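The folding people are back. Every April somebody at the Jalwood library puts up a table about the joy of an orderly closet, and every April I come home with a handout. This year's was by Miyuki Nomura, who promises that a drawer packed her way will give me back 241 hours. Over what period, she doesn't say.

I have tried it. I stood shirts on end like file cards and rolled pants into little logs. It held for 2 weeks, and then I needed one particular shirt at six in the morning and the whole row went over.

My neighbor Osvaldo Portela paid $900 for a closet system with pull-out trays. It looks great. He still wears the same four things, and those live on a chair.

What bothers me is the idea that cloth wants to be flat.

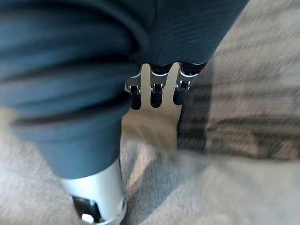
Dark blue fabric, the kind with a fine diagonal rib to it, folds where it likes, in big round creases, and a sleeve or a pant leg goes its own way whatever the handout says. You can press it into a rectangle if you have the evening free. I'd like to see one of these experts do it with a full basket and supper on the stove.

So I hang what wrinkles and pile up the rest - two piles, clean and not so clean. Nomura's handout is in the recycling.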